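Cell 2 stops on DIMM removal, force limit trip on the second arm

Forum: Disassembly and Rework Cells
Thread started Thursday, August 12, 2021

jsu_cells
We strip Dell towers with two arms over one slatted bench, and parts go into a pocketed fixture on the left. The Farus controller drives both. Since the last update the second arm trips its force limit while pulling memory and drops the module. The limit is set to 25 N. The log gives fault 642 each time and nothing else. Gripper pads are new.

The layout for reference. CPU and memory are out, and the PSU is still in. 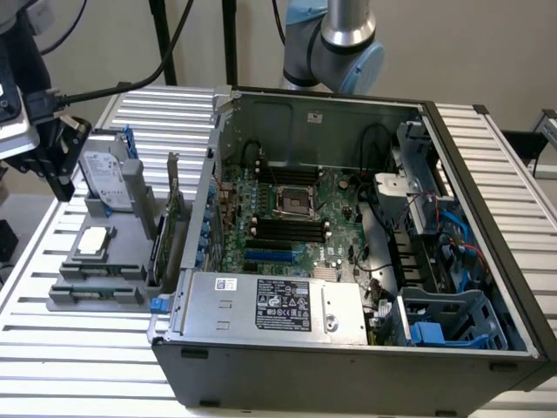

1 min read

kokus_user
Are both latches confirmed open before the pull? One latch half closed will give you that trip. I would add a check and leave the limit alone.

N. Idahosa
Disagree. If the latch were the cause, the module would stay in the slot. He says it drops, so the grip is released on the fault. That is a safety setting and it is wrong for this job. Set the fault response to hold, then look for the cause.

kokus_user
Hold is fine until someone has a hand in there. What is the guarding?

jsu_cells
Light curtain, Nuttall relay. It cuts both arms, tested in January. Jiahui Su signed it off, which is me.

plisten80
Check the loose cables at the top of the case as well. Ours snagged the wrist at 80 mm/s and looked exactly like a pull fault.

jsu_cells
Set to hold, no drops now. Still trips on the lower bank. Will tie the cables back tonight and post the force trace.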